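Chapter 7
When the Arm Moves and You Did Not

Most of this book so far has dealt with arms that follow a stored program. This chapter is about arms that follow a person. The person moves a hand, the hand's position is measured, and the arm goes where the hand went. When it works, it is easy to learn. When it fails, it fails in ways that a stored program never does, and the operator is often the last one to see why.

We start with a fault at Haddad, a small firm that trains arms for kitchen work. Viola Greco was running a Clarkier arm by remote control on a Tuesday afternoon. She finished a pouring task, set her controllers down, and reached for her water. The arm swung 50 centimeters to the left and pushed a rack off its stand. The emergency stop was pressed 2 seconds later. The rack was bent and a shelf was cracked. No one was standing inside the marked area, so there were no injuries. 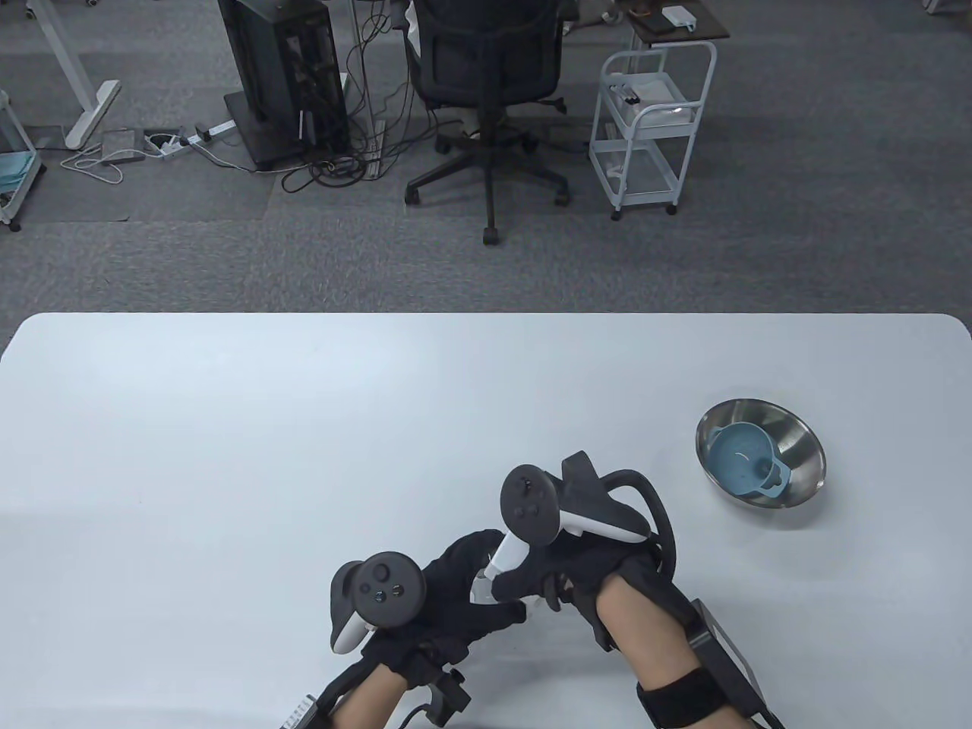
A hand controller sends two kinds of signal. One is its position in the room, which changes all the time. The other is the state of its buttons, which says whether the position should be obeyed. The button that gives this permission is called the clutch. A handheld controller has a thumbstick and two round buttons on its face, all within easy reach of the thumb, and it is common to bring both controllers together in front of you between tasks. A gloved thumb can rest on a button without the operator feeling it. If that button is the clutch, the arm is still listening.

At Haddad the clutch had been assigned to a face button. The log showed that it was held down for the whole of the swing. The arm did what it was told.

Rebecca Greco, who wrote the report, did not stop there. (She and Viola are not related.) A held clutch explains why the arm moved. It does not explain why it moved so far, as the controller had traveled only a short distance across the table. The rest of the fault lay in the scaling. The Netine software let the operator multiply hand motion so that a small movement could cover a long reach. The setting had been raised to 200 percent that morning for a different job and was never put back.

So there were two causes, and either one alone would have done little harm. Keep this in mind as you read the cases in this chapter. A report that names one cause has often been closed too early.

The same habit of mind applies to ordinary bench work. Clear containers, polished bowls and thick gloves all make a task harder to do and harder to measure. A motion that looks clean to the person doing it may be recorded badly, and an arm that later copies the record will copy the errors too.

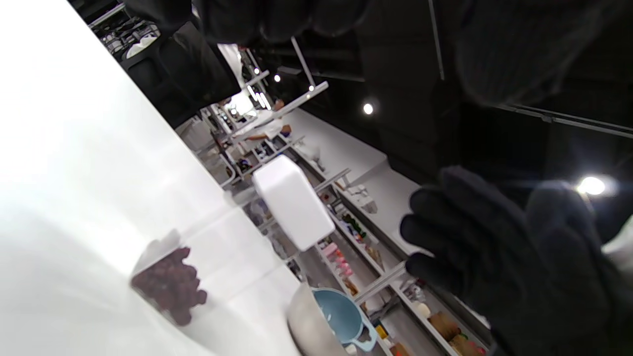
7.1 Terms Used in This Chapter

Clutch: the control that connects the operator's motion to the arm. The arm should hold still whenever the clutch is released.

Scaling: the ratio between hand motion and arm motion.

Tracking loss: a period in which the system does not know where the hand is. Some systems freeze the arm. Others guess, and then jump when the hand is found again.

Safe state: the condition the arm goes to when something is wrong. For most arms this is a powered hold. For an arm carrying liquid or glass, cutting the power may be worse than holding, because the load can drop.

7.2 Choosing a Safe State

The last definition causes the most trouble for students. It is tempting to say that a stopped arm is a safe arm. At the Lirkberg plant, an arm was set to cut power to its gripper on any fault. The gripper opened when it lost power, and so every minor fault ended with something on the floor.

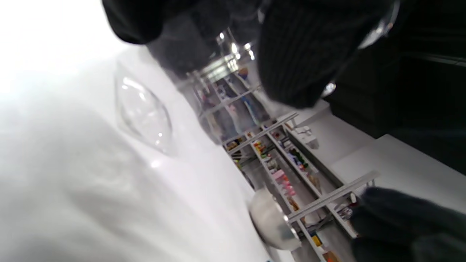
The fix was a gripper held closed by a spring, with power needed to open it. Faults still happened just as often, but the load stayed where it was until a person came to take it. The change brought a problem of its own, which we take up in Section 7.4: a gripper that stays closed on a fault will also stay closed on a finger.

Before going on, look up the safe state of an arm you have used. Write down what the joints do, what the gripper does, and what happens to the load in each case. You will need these notes for the exercises in Section 7.3.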